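9/24/25 – Rimmont floor, packing trial

Third week with the Wiriya arm on the folding line. Cycle time is steady at 32 seconds with the new grip settings. It still stops on the thicker items, and someone has to walk over and clear it. Logged as 1508.

Pornthip Kongkaew asked who owns those stops. Under the old rota it would be whoever was folding, but the folders have moved to checking and they're already behind after lunch. For now she takes them herself – not a long-term answer.
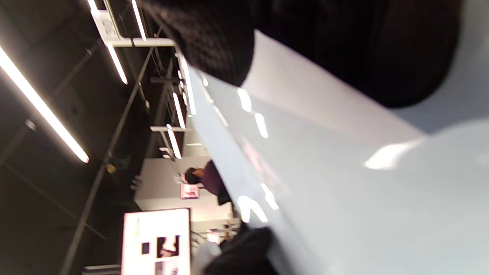
Checking is harder on the eyes than folding was. Two people have asked to swap back for part of the shift. I'd try 4 hours on each and see if the error sheet changes.

To do: move the stop button closer to the checkers, ask Wiriya for the May settings file, redo the rota.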